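What Doscombe Gets for Its Money

The county has now agreed to knock most of the property tax off a new cold storage and packing building for Ladeo, out past the rail spur at Kinnear. The vote took less time than the discussion of the parking lot striping that came before it. I sat through both, and I came away knowing a good deal more about the striping.

I am not against the building. I have bought groceries in this county my whole adult life and I understand that food has to be kept somewhere. What I object to is the way we hand out these deals, which is to ask the company how many jobs it plans to create, write the number down, and thank everyone for coming.

The number this time is 81. It appeared in the first line of the application, in the newspaper, and in the remarks of every council member who spoke. I read the whole application, all 14 pages, and I could not find a sentence saying when those jobs would exist, how many hours a week they would run, or what would happen if there were fewer of them. The wage figure is an average. It includes the plant manager. If you have ever worked in a packing house you know what an average that includes the plant manager is worth.

We have been here before. When Flavatmont came to town it asked for the same kind of help and promised 100 positions. The ribbon got cut and the abatement started that June. I don't know how many people work there today, and the reason I don't know is that the annual compliance form has a box for "estimated employment" and the company estimates it. The form goes to the county, the county stamps it, and it goes in a drawer. I asked to see the last 2 of them. Both had the same figure in the box, down to the part-timers, and I have trouble believing that a seasonal business had precisely the same staff in one year as the next.

Maybe it did. I'd be glad to be shown the payroll.

The usual answer is that the company would have gone somewhere else. People say this with great confidence, and I would like to know how they know. Ladeo needed to be close to the highway, it needed rail, and it needed a water line big enough for washing produce. Kinnear has all three, and the taxpayers of Doscombe paid to extend the water line. The company had already taken an option on the land before it applied for the abatement. I'm no expert on corporate real estate, but when a man has put money down on a house and then asks his new neighbors to chip in for the roof, I do not assume he is about to drive off.

The other answer is that something is better than nothing. The lot is vacant, it pays very little, and even a reduced bill on a new building will beat what we collect on weeds. Fair enough, as arithmetic. It leaves out the trucks. It leaves out the fire department, which will have to train for an ammonia system it has never dealt with. It leaves out the school district, which gets a share of the property tax and was not asked for its opinion, or if it was asked, the opinion did not make it into the packet.

It also leaves out every business that has been here all along. A shop on the square that replaces its furnace gets no abatement. Neither does the family that puts up a second greenhouse. They pay the full rate, and part of what they pay now covers services for a company with a legal department. I have never heard a good explanation of why that is economic development and helping the shop with its furnace would be a giveaway.

Then there is the matter of what kind of work this will be. The application talks about "modern handling equipment" and says it twice. Equipment is the thing being abated, after all. The more of it the company buys, the bigger the break. So we have written a policy that pays a firm more for each machine it installs and then congratulates it on the number of people it says it will hire. Those two things may go together. They may also pull against each other, and I would have expected one member of the council to ask which it was. Sorting and packing used to be done by hand in this county, by a lot of hands, and a fair amount of it no longer has to be.
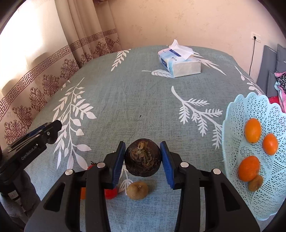

What I would ask for

None of this requires a consultant. Put the job number in the contract, with a date beside it. Use the median wage and leave management out. Have the company send the payroll records it already files with the state and let the county clerk compare them. If the jobs fall short, the tax break shrinks by the same share, starting with the next bill.

Other counties write agreements like this and companies still sign them. I was told after the meeting that terms like these would "send the wrong message" to employers. A company that means to hire 81 people should have no trouble putting that in writing, and I would think a council that nearly always votes yes could afford to ask for it once.

The Flavatmont abatement comes up for renewal next spring. The form will have a box on it. I plan to be there when it's read, assuming somebody reads it.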